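Setting up the two-arm sorting cell again after its service – notes as I go
Emil Holzer, February

1/ The cell is back together. Two arms, one white table, three bins. I had both grippers off for cleaning, so everything that touches a part needs checking before it goes back to Geert.

2/ Bins first. Blue on the left, red in the middle, white on the right. The red one is where both arms have to work, so I square it to the table edge and set the other two from it.

3/ Finger screws next, then the plate screws on each gripper. I had the left plate on slightly crooked the first time and had to undo the lot.

4/ Gripping force is back at 25 on both sides. It had crept up to 60 on the right and was leaving marks on the cylinders. Wuyts, who built the fixture, never wanted more than 25.

5/ Then a check with both arms over the red bin, left fingers on a grey cylinder and right fingers on a black one.
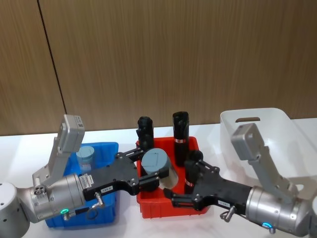 6/ Cable slack. Turn each wrist slowly by hand to both ends of its travel and watch the connector under the gripper. If the loop pulls tight, re-route it now. I gave the left one a bit more.

7/ Zero both wrists again after touching the cables. It takes a few minutes and I always want to skip it. Last time I did, the arms were out by nearly a finger's width.

8/ Shared hold is the awkward one. Both grippers on the same grey cylinder above the red bin, one from each side. I run this at low speed and look for tilt – there is a little, and I'll trim the right arm's height for it.

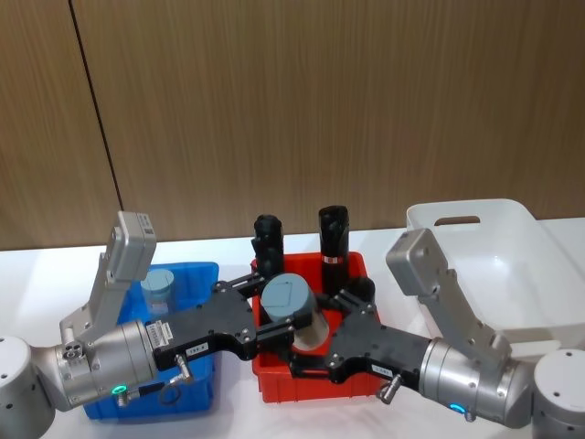 9/ Still to do: save the new positions as program 108, print the force settings and tape them inside the cabinet door. The old sheet was from the Brustari days and half of it was wrong.

Comments

Geert Van Hecke: Leave 107 on the controller please, I still use it for the small parts.

altero_fan: What do you clean the fingers with?

Emil Holzer: Damp cloth, then a dry one. No solvent on the pads.

buser_k: Mine creeps up on force as well. Will try 25.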